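From: Kaede Nomura
Date: 18 Jun 2017
Subject: Re: [conflict-monitor] ceasefire line, northern sector

Chie Ichikawa wrote:
> The draft map still shows the line as agreed in the first
> protocol. Has anyone checked it against the June annex?
> The text and the coordinates do not seem to match.

They do not match. The annex moves the line north of the river between Junisbridge and the Berkora road, but the coordinate table was carried over from the protocol without changes. Point 6 in the table falls on the south bank. Under the annex text it should be on the north bank, 600 meters from the bridge.

For the draft I would follow the text. Article 5 says the written description prevails where the two differ. The table should be printed as issued, with a note.

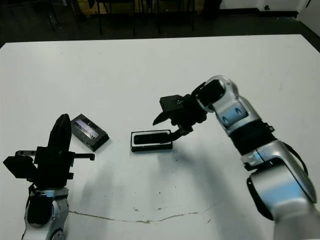 Siobhán Ó Riain objects that Article 5 covers only the withdrawal schedule, and that the annex has no clause of its own on conflicts between text and table. In her reading both versions of the line stand until the joint military commission rules on them, and the map should show both.

I have reread the article. Its heading refers to withdrawal, but the second paragraph says "this agreement and its annexes." I take that to include the line. If the list prefers to show both, the protocol line should be dashed and the annex line solid, with the strip between them left unshaded.

The strip matters for the incident log. Of the 25 shelling reports filed this month, 6 give locations inside it. Whether they count as violations depends on which line is used, since the heavy weapons ban applies only within the exclusion zone.

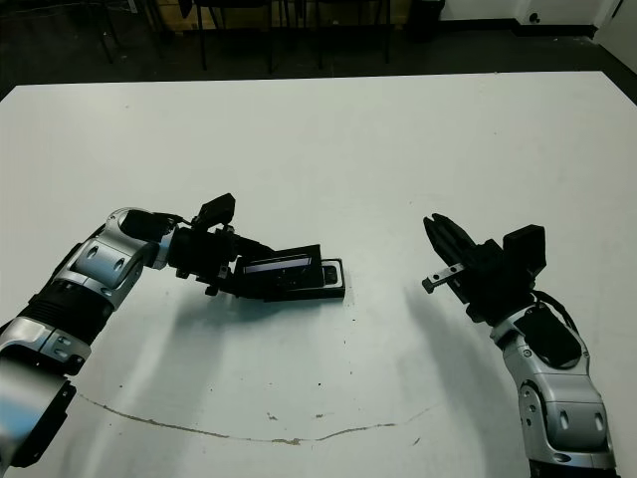 Until this is settled, please code those reports as "location disputed" and leave the violation field blank. Do not delete the original grid reference. Two of the entries were rounded to the nearest kilometer and need to be restored from the field forms.

Ataahua Rutherford has the forms for the eastern posts. The western ones are still with Gearóid Ó Conaill.

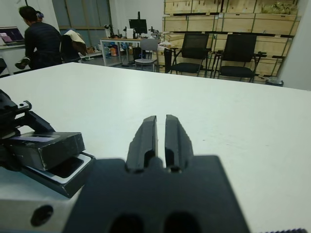 The river crossing itself is a separate question. The annex calls it a "monitored point" and the protocol calls it a "closed point." Neither term is defined. I have left it off the legend for now.

Kaede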